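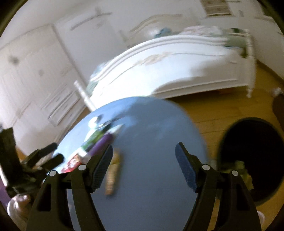

Hand-held gripper group publishes rules for home recording, leaves checking to members

June 13, 2025

Four companies that collect training data with hand-held grippers have agreed on a shared code of practice for work done in people's homes. It runs to 10 pages. It has no inspector, no penalties and no public register of who has signed.

The code was released Friday by Stovitz, Gagnon, Geltero and Ivar, which between them pay people to pick up, move and put down household objects with a gripper and camera in hand. The recordings are sold or used in-house to teach robot arms the same jobs.

Much of the text is sensible. Operators must get written consent from every adult living at the address, not only the one who signs up for the work. Framed pictures, mail, medicine labels and screens are to be covered or taken out of view before recording starts. Bedrooms may be used "where the resident has agreed to that room by name." Mirrors and shiny surfaces get a paragraph of their own, after members found that faces and labels could be read in reflections.

The section on the tool itself is shorter. Grip pads are to be checked for wear at the start of each session, and screws on the fingers tightened to the maker's setting. A damaged pad means the session stops. Spare grippers should be kept away from the work surface, a rule that will be hard to follow in a small apartment.

What the code does not say is who looks to see if any of this happens. Members will "review their own compliance" once a year and send a summary to the other three. The summaries will not be published. A company that falls short is asked to write an improvement plan, and the code sets no deadline for one.

Rhys Henare, who ran home sessions for two years before leaving to advise tenants' groups on privacy, read a draft in the spring and sent back comments. Few of them made it in.

"The consent form is better than what I was handing out, I'll give them that," Henare said. "But I asked what happens when somebody changes their mind a month later and wants their bedroom out of the data. The answer was that they can write to an email address."

The final version gives residents 10 days after a session to withdraw. After that, recordings may already have been copied into training sets, and members promise only "reasonable efforts" to remove them. The term is not defined.

Pay is left out altogether. So is any limit on how long an operator can work without a break, although an appendix admits that tired hands lead to dropped objects and poor recordings. The appendix draws on a trial of 510 sessions, almost all of them run by Stovitz with its own staff, in homes it had picked. No results from paid home workers are included, and those are the people the code is mostly written for.

A Stovitz spokesperson said the group had wanted "something workable out the door" and that outside audits were "under discussion." Geltero said it already met every point in the document. Asked for its records, the company said they were confidential. Gagnon and Ivar did not reply to questions.

The group plans to revisit the code in November. Residents and operators can send comments before then, through the same email address used for withdrawal requests.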